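Week 5 notes: Why we round, and when to stop

Okay, picking up where we ran out of time. I had just put the Cutby bus survey on the board and a few of you were squinting at the last column, so let me go back over it slowly.

The survey asked 229 riders how long they waited. People don't carry stopwatches, so what you get is a big pile of fives and tens and hardly any sevens. We call that heaping. It shows up in ages, weights, cigarettes per day, you name it! If you plot the Cutby waits with one-minute bars you get a comb. Plot them with five-minute bars and it looks like a normal, boring hump (boring is good here).

So the first thing I do with any self-reported number is look at the last digit. If zeros and fives are way too common, I widen my bars before I do anything else. 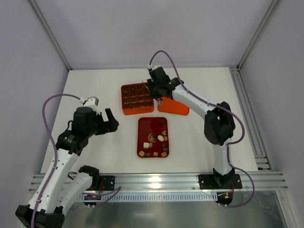
Fig. 5.2. White work surface with two robot arms, walls on three sides.

Now, rounding your own results. Please keep all the digits while you're working and round once, at the end. Last December I had a stack of Pavov homework sets where people rounded at every step, and the answers drifted by as much as 17 minutes on the long route. Same data, same formula!

How many digits to report? My habit is to look at the standard error and stop at its first digit. With 229 riders you have no business giving me a mean to three decimals. With 1,000 you get a bit more, but less than you'd hope, because the error shrinks with the square root.

For next time: read the Drendar chapter up to the part on medians (skip the boxed proof), and do problems 2 and 4. For problem 4, bring your plot on paper, both bar widths.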